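Checking two robotic hands before a can-to-tray run

The Loseren setup guide says a pair of hands is ready once the software reports both as connected. I don't believe it. Connected means the cable works. It tells you very little about whether the fingers go where you send them.

My routine takes longer than the guide's and I've kept using it since May. Vaughn Kapoor thinks half of it is superstition, and he may be right about step 3.

1. Power up with the hands clear of the mat. Open all the fingers fully and leave them open for 90 seconds. If a finger droops, stop and check its pin joints.

2. Rock each wrist mount by hand with the motors off. Any play at all and you tighten the screws. Don't "calibrate around it," whatever the Flumis forum tells you.

3. Press the foam tiles together along the seam. A raised seam tips a slim can, and then you'll spend an afternoon blaming the grip settings.

4. Set the tray lengthwise between the hands, with one can on each side. Use real cans. The printed dummies we got from Trindwood are too grippy and make everything look better than it is.

5. Bring both hands in at low speed and stop short of the cans. Look at the lowest finger first. It's usually the one that arrives early and knocks the can over. 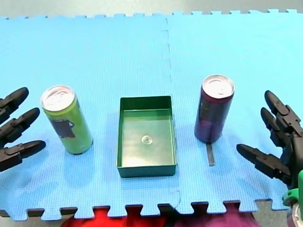
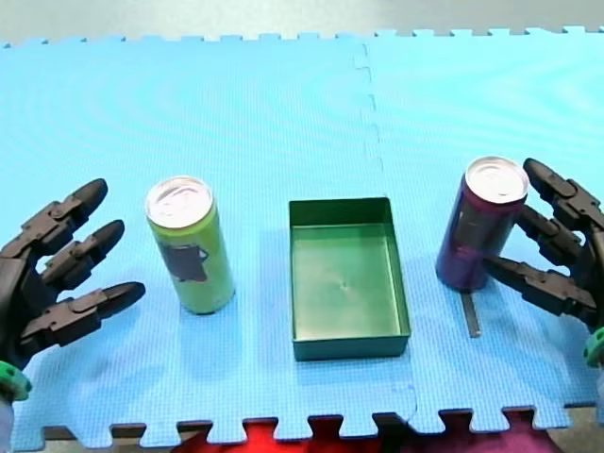

Step 5: green can on the left, purple can on the right, tray empty between them.

6. Close one hand at a time. Never test both together, or you won't know which one is off.

7. Lift, hold, and put the can back on the mat. Leave the tray out of it until both sides pass 3 times in a row.

If one side keeps failing, reload the finger offsets before you touch the force limit. Raising the force is the popular fix and I have yet to see it last. Laurențiu Ilie set his to 136 and got dented cans with the same miss rate.

I can't say if any of this carries over to hands with more fingers. The guide claims it does.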